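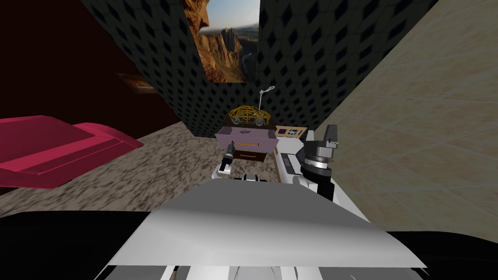
Flarel is a simulation package for two-armed household robots. It supplies furnished rooms, a robot model and a task runner, so a control policy can be tested before it is loaded onto hardware. Each room is assembled from a parts list, and furniture, wall finishes and small objects are set separately. A lavender nightstand with a dark brown drawer face can stand against a black wall with gray diamond tiles, and the gold wireframe car on top of it is a separate object that can be replaced or removed.

How many rooms are included?
The standard license covers 303 room layouts. Custom layouts can be imported through the Brakell converter, sold separately.

Which viewpoint does the renderer use?
The default is the robot's own head view, looking forward over the top of the body. Users may add up to 5 fixed viewpoints per room. Each one increases render time.

Can the arms be controlled independently?
Yes. Each arm has its own command channel. Joint position and end-effector pose commands are supported. Torque commands are supported in the Clunell edition only.

Do drawers open?
Drawers and doors are jointed by default. Friction and travel limits are set in the object file. To lock a drawer, set its travel to zero.

Why does a thin handle sometimes pass through the finger pad?
The physics time step is too long for the part. Halve the step and run the task again. If the fault remains, switch the handle from the simplified collision shape to the full mesh.

Are results repeatable?
Runs with the same seed, version and processor type give the same result. Runs on different processor types may not.

What does the license allow?
One license covers two workstations at one site. Moving a license to another machine requires a release code from support.

Who handles support?
Technical questions go to Laine Bite. Licensing and release codes go to Alcides Guerra. Include the run log and the room file with any fault report.

Last revised 24 July 2018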